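Dix-sept postes supprimés à l'institut Valderrama, et l'on voudrait que nous tournions la page – moi, je n'y arrive pas. J'y ai enseigné 22 ans, j'y ai connu de bien belles promotions, et je garde de la tendresse pour cette maison.
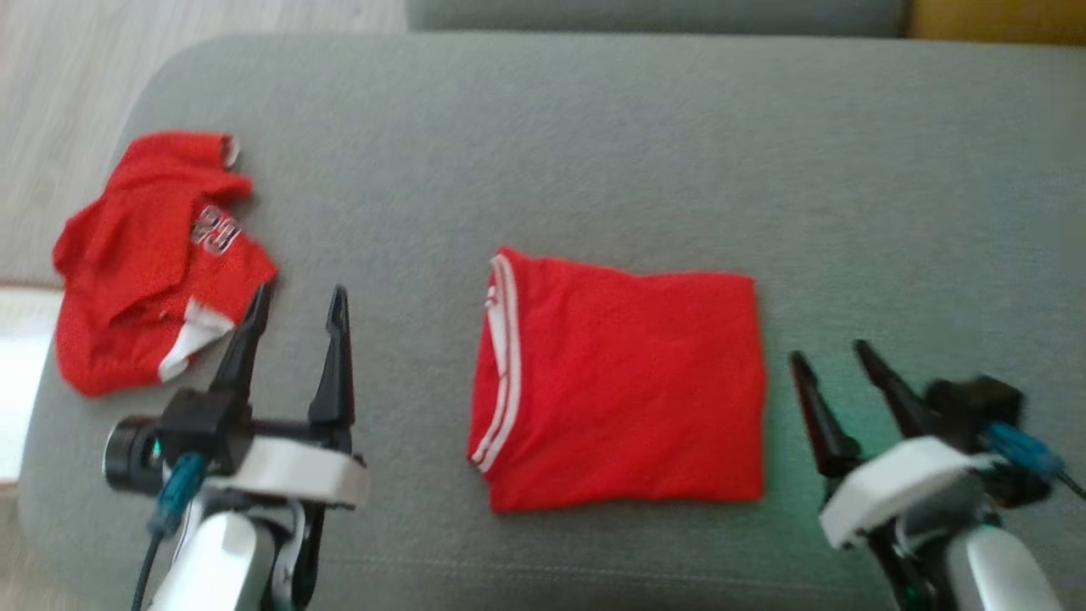 Linge rouge plié, sur tissu gris.

Melahat Güler, qui tenait la bibliothèque, connaissait les étudiants par leur prénom. Qui les accueillera en septembre ? La direction parle d'économies, et je veux bien la croire, mais enfin, 2 000 inscrits méritent mieux qu'un formulaire en ligne ! 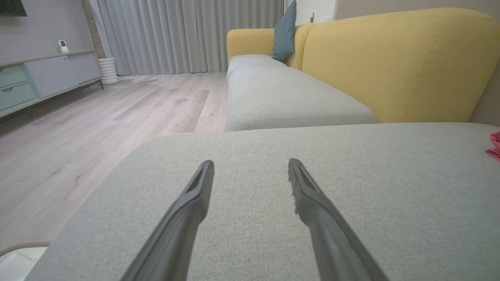
L'assise du canapé, gris-vert clair.

Qu'on rouvre la discussion, tout simplement, et qu'on nous montre les comptes.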